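Kandoldale House: Kitchen Questions

These are the questions residents and short-stay guests send in most often. If yours isn't covered, call the office at extension 218 or stop by Room 124. Khải Hà handles kitchen matters and Lefteris Deligiannis handles repairs. The office closes at 5:30 p.m.

Who can use the kitchen?

Anyone staying at Kandoldale House, including guests on a weekly booking. Visitors may cook with you as long as you stay in the room with them. Your front door key also opens the kitchen.

What hours is it open?

The kitchen is open from 6 a.m. to 10 p.m. You can get water or something from the refrigerator at any hour, but please don't cook, run the extractor fan or wash pans after ten. The bedroom on the other side of the wall gets all of it.

What is already there, and what do I need to bring?

The house supplies the gas stove, a wok, two saucepans, plates, bowls, flatware, dish soap and sponges. Cooking oil and the basic sauces on the counter are shared. Bring your own coffee, rice, spices and anything else you cook with every day. Bottles and jars with a name on the cap belong to that person. Anything without a name is open to everyone.

Where do I put trash?

Small trash goes in the beige plastic wastebasket on the floor. It is meant for cups, tissue, wrappers and the odd plastic bottle. Food scraps go in the lidded bin outside the back door, and glass goes in the crate beside it.

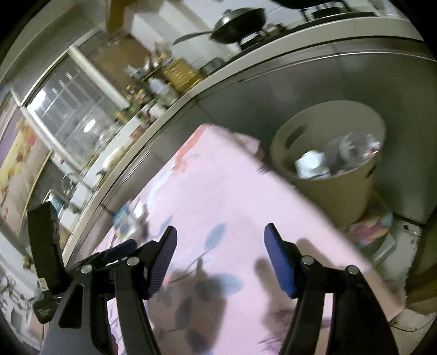 Whoever fills the wastebasket empties it. Liners are in the bottom drawer next to the sink. Tie the bag, take it to the gray container in the yard, and put in a new liner before you leave. If the drawer is out of liners, leave a note on the office door and Khải will bring a roll the same day.

Do I have to crush plastic bottles?

Please do. A crushed bottle takes up much less space and the basket is small. Rinse it first if it held milk or juice. Bottles with a deposit can go on the shelf in the hall, where a neighbor from Thammasiri Street picks them up twice a month.

How do I light the stove?

Push the knob in, turn it to the left, and keep it pushed in until the burner catches. If it hasn't lit after 10 seconds, turn it off, open the window and wait a few minutes before trying again. If you smell gas and every knob is off, leave the kitchen, go outside and call extension 218. After hours, use the emergency number on the inside of the front door. Do not try to move or open up the stove yourself.

Can I leave the wok on the stove?

Yes, if it is clean. Dry it over a low flame, wipe a little oil around the inside, and leave it there. Turn the handle away from the walkway. Don't leave food in it overnight, even with a lid. The wok should not go in soapy water for long periods either. A quick wash with hot water and a brush is enough.

What is the pink patterned board for?

It is there for setting things down when the counter is full, and some people sort their groceries on it. It isn't a cutting board. It isn't for hot pans either, and a trivet under the pan doesn't make that okay. The last one we had ended up with a brown ring in it. Wipe it with a damp cloth and plain dish soap. Skip bleach and scouring powder, which take the color out of the flowers.

When you're done, clear your things off. Items left on the board overnight go into the lost-and-found box in the office, where they stay until the end of the month. 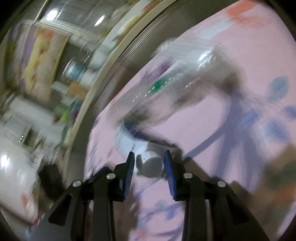 How do I clean the stainless steel?

Use a damp microfiber cloth, then a dry one, and wipe in the direction of the brushed lines. For grease, mix roughly 300 milliliters of warm water with a spoonful of white vinegar. Fistmont, who fitted the cabinets, asked us not to use steel wool or the green side of a sponge on them. Fingerprints are fine. Dried sauce isn't.

What about cloths and towels?

Bring used cloths to the laundry basket in the hall. Please don't leave them on the kitchen floor, even folded, as people slip on them. Clean ones are in the upper cabinet, left side. The cloths are washed at 60 degrees, so if you add one of your own, expect it to fade.

Can I charge my phone or use a laptop in the kitchen?

You can. Run the cord along the wall and unplug it when you go. Don't run a cord past the sink or the stove. Extension cords from outside the house need to be looked at by Lefteris first.

Something is broken. Do I have to pay for it?

Not for normal breakage. Glasses, plates and handles wear out, and the house replaces them. Tell us so we can order another. We do charge for damage to the stove or the cabinets, and the amount comes from the Corumero repair list, which you can read in the office.

How often is the kitchen cleaned?

The floor is mopped twice a week, and the refrigerator is emptied and washed in May and again in the fall. A notice goes up a week ahead. Everything in between is up to the people cooking: wipe the counter, wash what you used, sweep up what you dropped.

Can I leave food behind when I move out?

Unopened packages and sealed jars, yes. Put them at the left end of the counter with "free" written on them. Take opened items with you or throw them out.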